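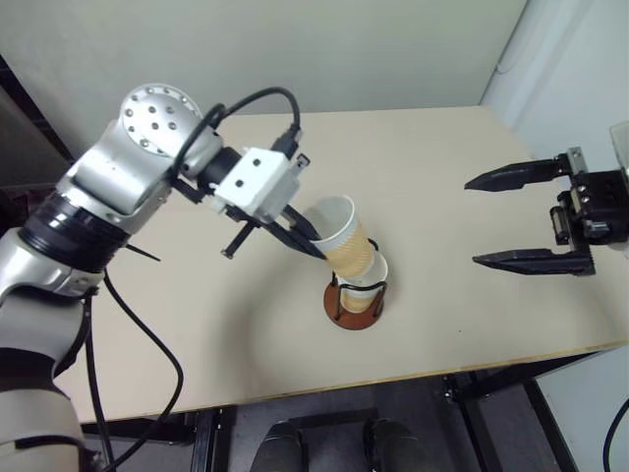
Workshop notebook, Examinations and Records Office
Draduslow College
February, entry opened 09:10

Purpose of entry

To record the checking of the practice examination results for the senior year before they are released to the three houses. Colleagues continuing the work should add their remarks beneath mine and initial them.

Material received

Mark sheets for 536 candidates were handed over by the subject departments. Science and commerce candidates are held in separate bundles, as last year. The commerce bundle was in candidate number order. The science bundle was in teaching group order and had to be re-sorted before any comparison was possible. Departments were asked in the autumn to use candidate number order throughout, and the request will be repeated.

The 536 candidates account for 1705 papers in all. The register and the sheets agree on this figure after one correction: a chemistry paper had been entered twice under Pallden House.

Method

A sample of 100 papers was drawn from the full set. For each paper the marks on the script were added afresh and compared with the mark sheet, and then with the entry in the results register. Scripts were returned to their envelopes in the same order. No re-marking was carried out, as this remains a matter for the departments.

Findings

Of the 100 papers, five showed a difference. Three were errors of addition on the script, none greater than two marks. One was a mark copied to the line above. The last was an accountancy paper on which the final page had not been included in the total; the candidate's mark rises by nine and the grade changes accordingly.

The three addition errors all come from the same physics teaching group. The remaining scripts of that group should be added again in full before release.

Discussion

Behrouz Hassanpour has asked whether the pass rate may be announced by house at the assembly. My view is that Trelteo House and Farahani House may be reported once the physics group is settled. The Pallden figure should wait until the corrected register has been printed and signed.

The pass mark for commerce mathematics is given as 35 on the department's sheet and 33 in the handbook. I have used the handbook figure and written to the department for confirmation. Four candidates fall between the two.

Outstanding

Full re-addition of the physics group.
Reply from commerce mathematics on the pass mark.
Amended slip for the accountancy candidate, to be countersigned.
New printing of the Pallden pages.

Entry closed 16:40. The register is in the locked cabinet, second shelf, with the sample list folded inside the front cover.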